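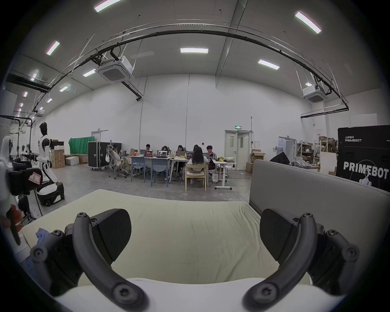

Two black gripper fingers, a big cream mattress and a small blue cloth. How would you tell a robot what to do next?

Let's start with a question I get asked a lot when I visit schools. "Where does a robot keep its brain?" People usually point at the head, and I can see why! But the thing that does the thinking is software, which is a long list of instructions running on a computer, and that computer can be in the chest, in the base, or in a box on the other side of the room.

I write that sort of software. The program I work on is called Brutero, and its job is to help a robot tidy things up. Today I want to take you through one tiny job, picking up a cloth from a bed, because there is far more going on in it than you'd think.

Step one: what am I looking at?

When you look at the blue cloth, you know straight away that it's a cloth. A computer doesn't. A camera gives it a huge grid of coloured dots called pixels, and every dot is just a set of numbers. So the first part of the software (we call it perception, a posh word for noticing) has to work out which dots belong together. These blue ones are probably one thing. Those cream ones are probably another.

Cream mattresses are a bit of a pain, by the way. They wrinkle, and a wrinkle makes a shadow, and a shadow can look like the edge of something. An early version of Brutero once tried to pick up a crease. It tried 32 times before I stopped it!

To get better at noticing, the software learns from lots of pictures. Our first set had 500 pictures of cloths in it: scrunched, folded, flat, hanging off things. It's how you learned what a dog is, really. You saw big ones and little ones and hairy ones until you could spot a dog you had never met.

Step two: where is it?

Knowing that there's a cloth isn't enough. How far away is it? How high? The software turns its guess into three numbers - one for left and right, one for forwards and backwards, one for up and down. If you've ever played battleships, it's the same idea with an extra number added on.

Step three: make a plan

Now comes my favourite bit, planning. The fingers need to get from where they are to where the cloth is without bumping into anything. Have another look at the tall grey panel beside the mattress. You would swerve your arm past that without thinking. The planner has to try out lots of pretend paths inside the computer first, throw away any that go through the panel, and keep a nice smooth one.

My planner is called Stekevik and it is very cautious. It once took 77 seconds to decide how to go round a cushion. I've sped it up a bit since June.

Step four: move, check, move, check

You might think the robot could now just follow the plan with its eyes shut. Try that yourself with a pencil on the table. Look at it, close your eyes, and grab. Did you get it first time? Maybe, but I bet you were a little bit off.

So the last part, which is called control, keeps checking. Move a little. Am I where I meant to be? No, a bit too far left. Fix it. Move a little more. This happens over and over, many times every second. Then the fingers close, and the software has to decide how hard to squeeze. Too gently and a cloth slips out, too hard and something soft like a peach gets squashed.

Have a go!

You need 2 people, a sock and a scarf for a blindfold. One of you is the robot and wears the scarf. The other is the software and gives the instructions, but may only say "left", "right", "forwards", "back", "up", "down", "open" and "close". Clear the floor first, put the sock on a bed, and off you go. Then swap over.

When my niece played she said "left" when she meant my left, and I ended up holding a pillow. Programmers have that same muddle all the time, so decide whose left you mean before you start.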